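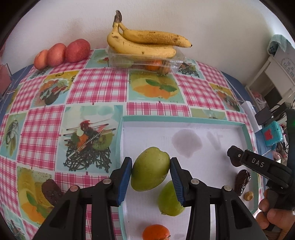 Pledora Releases Voyle, a Listening Archive of Home and Small-Studio Recordings

DRINONDALE, 08/12/2022 – Pledora, the independent record label and music library, today announced the public release of Voyle, an online listening archive of 912 recordings made in homes, church halls and small studios in the Drinondale area. The archive is open to all listeners without charge and requires no account.

The recordings come from cassette tapes, reel-to-reel tapes and short-run vinyl records lent to Pledora by musicians and their families. Most were never sold in stores. They include country and gospel groups, dance bands, garage rock, solo piano, school jazz ensembles and a large body of synthesizer music recorded at home on four-track machines.

"These recordings were made with care and, in many cases, heard by very few people," Pledora said in a statement. "Our purpose is to make them available in good sound, with correct credits, and with the agreement of the people who made them."

Transfer and restoration

Tape transfer was carried out at Pledora's own facility. Each tape was inspected and cleaned before playback, and tapes with damaged shells were moved to new housings. Engineers removed hum and corrected speed errors where the original pitch could be established. Noise reduction was applied lightly. Where two copies of a recording existed, both were transferred and the better copy was selected for the archive.

The search and streaming system was built by Zotbridge, a software firm that works with libraries and broadcasters. Listeners may search by performer, instrument, recording place or year. Song titles have been kept as written on the original label or sleeve, including unusual spellings. A recording with no known title is listed by its first sung line or, for instrumental music, by the name of the performer and the position of the piece on the tape.

Playlists and the Voyle album

Voyle opens with 10 playlists prepared by Pledora staff. Subjects include songs for late evening, music for two guitars, holiday recordings, and a selection of drum machine pieces under three minutes in length. A new playlist will be added each month. Listeners may also build and share their own.

A companion album, also titled Voyle, will be issued on vinyl in an edition of 900 copies. The album runs 54 minutes and is pressed as a double record, with a printed booklet containing lyrics, recording notes and full credits. Copies may be ordered from the Pledora website and from independent record stores. A digital edition of the same program is available now.

Rights and payment

All recordings in the archive appear by written agreement with the performers or their estates. Ownership of each recording remains with the rights holder. Income from the album will be divided between Pledora and the contributing musicians under the terms of those agreements. A rights holder may ask for a recording to be removed at any time, and requests will be handled within seven days.

Further contributions

Pledora will accept a second group of tapes and records beginning in May. Persons who hold recordings made in the Drinondale area are invited to complete the form on the Voyle website before sending any material. Original items will be returned to their owners after transfer, together with a digital copy. Pledora is unable to accept commercially released albums, video tapes or recordings of radio broadcasts.

About Pledora

Pledora is an independent label and music library based in Drinondale. It publishes new and archival recordings, maintains a collection of regional sheet music and concert programs, and provides tape transfer services to schools and community groups.

About Zotbridge

Zotbridge develops catalog and streaming software for libraries, archives and public broadcasters.

Media contact

Pledora Press Office, Drinondale
Review copies of the album, cover art and audio excerpts are available to accredited media on request.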